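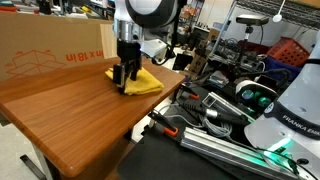

A robot arm presses a folded yellow cloth against a wooden table.

Galik to Link Meltthorpe Data Centers With Dark Fiber Ring

March 2024

Data center operator Galik will build a dark fiber ring joining its 3 buildings in Meltthorpe, the company said in a statement to customers. Tenants will be able to order cross-connects between any two of the sites and pay a flat monthly fee per strand pair.

The ring will run through existing city conduit for most of its length. New trenching is needed only along the rail yard on the east side, where Galik has leased a right of way from Pleltberg, a regional utility. Work there is due to finish in August.

Galik says its Meltthorpe campus has 743 cabinets under contract. Tenants that want links between buildings now buy them from outside carriers, and delivery can take up to 90 days. Galik expects to cut that to 20 days once the ring is in service.

Khaemba, a network carrier with equipment in two of the buildings, has signed on as the first customer. It will use the fiber to reach the third site and plans to sell Ethernet service there.

Existing carrier contracts are not affected, and tenants may keep using their current providers. Galik did not give the cost of the project. Orders for the first segment will open before the trenching is complete.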